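Budgeting for a small robot cell to handle flat packets: what am I leaving out?

Posted by Tshepo Du Plessis, 2/13/24

I've been asked to put together a budget for a table-top robot cell and I'd like someone to check my thinking before it goes to the people who sign things. We pack mixed orders for shops. The part we want to automate is picking flat printed packets off a table and putting them into small cartons. At the moment two people do it by hand at the end of the line, and it's the job everyone tries to swap out of.

What I have on the list so far is the arm, a two-finger gripper, a wrist camera, the controller, a table with a rail round it and a week of the integrator's time. We have one quote from Brirnstead for the lot and a second from Surau for the arm and gripper only. The Surau one looks a lot cheaper until you add up what isn't in it. I have put 400 in for spare fingertips and 100 for cables and clips, which were guesses.

The packets are thin card or paper and they don't arrive in a neat stack. They get tipped out and land at any angle, some partly on top of each other. I don't know if parallel fingers are the right thing for that or if I should be asking for suction from the start. Brirnstead say fingers will do. Surau say it depends, and want to charge for a trial. 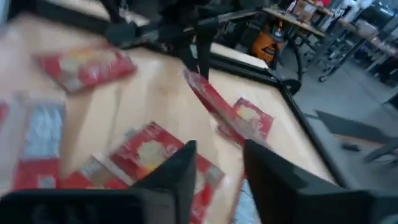

The other thing I can't settle is the table. We have plenty of ordinary benches and my manager would like us to use one of those to save money. Brirnstead want us to buy their table. I can see the argument for something that doesn't move, but I don't want to pay for a table if we already own ten that would do.

So, three questions. Fingers or suction for thin packets on a hard top? Is a paid trial worth it? And what do people normally forget to put in the budget? We need the figures in before the summer and the cell would have to be working by October, when orders pick up.

2 replies

Reply from Huenchumán

I look after two cells doing something close to this, so I'll go through it in your order.

Fingers can pick up a thin flat packet from a hard surface but they need help. The tips have to get under an edge, and if the packet is flush with a wooden top there isn't an edge to get under. You end up with the arm pressing down and the packet sliding away. What worked for us was a soft mat on the table, so the tips could sink in slightly on either side and pinch. It is cheap and you should try it before anything else. The drawback is that mats wear and get dirty, so put several in the budget. Ours get changed every 40 shifts.

Suction is easier on flat card if the surface is smooth and the packet is sealed well. It's poor on thin paper that bends, and on overlapped packets it will sometimes bring two up together. You also need air. If you haven't got a compressor near the table, price that now, including the pipe run and whoever is allowed to fit it. Ours cost more than the gripper. There are small electric vacuum grippers which avoid the compressor, so ask both suppliers for one as an option line on the quote.

Pay for the trial. Send them your worst packets, including bent ones, and a bag of them tipped out the way they really arrive. Suppliers who are left to choose will lay out new ones with a gap between each. Ask for the number of tries and the number of good picks in writing, and ask for video of the failed ones. If Brirnstead are sure about fingers they should be willing to do the same trial, and then you can compare the two.

On the table, don't use a spare bench unless you can bolt it down and it doesn't flex. We tried it. The arm stopped, the bench carried on moving for a moment, and every camera position was slightly out. We lost most of a month finding that. If you do want to save money, buy a plain stiff frame locally and put your own top on it. It doesn't have to come from the robot supplier.

Things missing from your list:

Guarding, or a proper risk assessment that says you don't need it. Get this priced by someone other than the arm supplier.
Lighting. Shiny print under ceiling lights gives the camera trouble. One decent diffuse light and a bracket.
A way of feeding packets on to the table. If a person has to stand there and tip them out, you have saved less than you think.
A place for rejects to go.
Training for at least two people, on different shifts.
Your own staff time during setting up. One week of integrator time is short. I would put in three and be pleased if you get some back.
Support after the first year. Read what the quote says about call-outs and travel.

400 for fingertips is fine to start with. 100 for cables is low. The cable running along the arm to the gripper is the one that fails, and when it does you want another on the shelf that day. Ask for the price of that exact part.

Reply from Prilus

Get a third quote. We had 409 in ours as "sundries" and when I asked what it was they took it off.

Also think about leasing the arm for the first year if your finance people allow it. We didn't and wished we had, as the reach was wrong and we had already paid. Measure the far corner of the table from where the base will sit and check it against the reach with the gripper fitted and pointing down. The figure on the data sheet is for the bare arm.

I can't help on suction as ours are all bottles.

Comment from Tshepo Du Plessis

Thanks both. I have asked Brirnstead to quote for a trial with our packets and to price the table separately. The mat is a good idea and I'll try it by hand first. Compressor is at the other end of the building, so I've asked for the electric vacuum option too. Does anyone know if the mats have to be a particular thickness, or did you just try a few?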